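Last updated: Sep 20, 2026

Wimstead Stores Room: progress report to the Herport Fund

The grant of £932 was to sort and relabel the materials kept in the stores room at Wimstead, which is shared by the print workshop and the two craft groups. Most of that work is finished.

The old shelving on the long wall has been emptied and cleared. We threw out damaged stock, mainly split tubes and paper with water marks, and put the rest back by type. 70 items went to the Plurnon building, where they will be used this term. Rolls and tubes now have their own bay with 18 slots. Flat sheets are in the drawers underneath, largest at the bottom.

Labels were supplied by Cuervo. The first batch peeled at the corners and was replaced without charge. The second batch has held so far, but the eight slots nearest the radiator need checking again before we order more.

Spending is within the grant. The remaining cost is for end caps and a second step stool. Both are on order and should arrive in October.

One long white piece, shaped like a tube or a roll, with a black ring at one end:
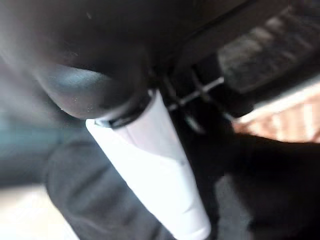
Can the groups still get at their materials while the last of the work is done?
Access is open as usual, apart from the tall cupboard, which stays locked until its shelves have been refitted.

The stock list will be sent with the final report. We would like to keep the key register at the front desk for the time being.

Contact: Wimstead Stores Room office | © Wimstead 2026 | Back to top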